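Open day at Pladimholm

I drove up to Pladimholm in October for the open day at Lahtinen. They fit out small grocery stores, and for the past year or so they have been trying to get a robot to do part of the checkout work. I used to run a produce stand, so I was more interested in the fruit than in the software.

We were in the second group. Reshma Ngcobo checked our names at the door and took us back to the practice checkout, which has a scale, a label printer and a register like you would find in any store. The project is called Cosus. The job they showed us is simple to explain: fruit gets weighed. A person does that without thinking, and I have done it more times than I want to work out. 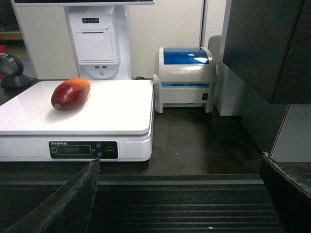

Why start with fruit and leave the boxes and cans for later?
Fruit is sold by weight, it rolls, and it bruises, so the team wanted the hard part out of the way first.

That came from Jarmo Kokkonen, who gave the talk. He said the team had put in 1,950 practice runs before they let visitors in. He also said a run only counts if the fruit could still be sold afterward, and I liked that rule. I asked what happens to the fruit that can't be, and he said the staff take it home for smoothies.

The talk went 40 minutes and the questions went longer. Danuta Piątek, who had come over from a store in Sustavcombe, wanted to know about grapes. They have not tried grapes. She also asked who resets the scale when it drifts, and the answer is a person, every morning. 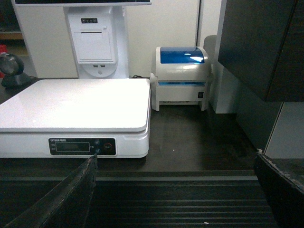 The scale and label printer at the practice checkout.

I asked about speed too. Jarmo said they are in no hurry with that yet. I think a store owner would give a different answer, with people lined up at 5 p.m. and one register open. Still, he didn't try to sell me anything, and he answered what he was asked.

Parvaneh Hosseinzadeh works on the grip. She told us the amount of squeeze is the thing she changes most often, and that a setting that suits one kind of fruit can be wrong for the next.
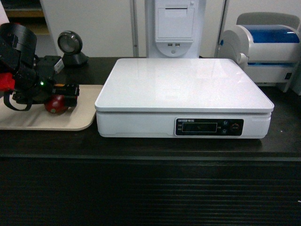
She keeps her settings in a paper notebook, which surprised me, and she let a few of us page through it. Most of it was numbers I couldn't follow. One page just said "pears, no."

There was coffee afterward and a sign-up sheet for the spring visit. They take 30 people per group, so put your name down early if you want to go. Parking is behind the building, and the front lot belongs to the tire shop.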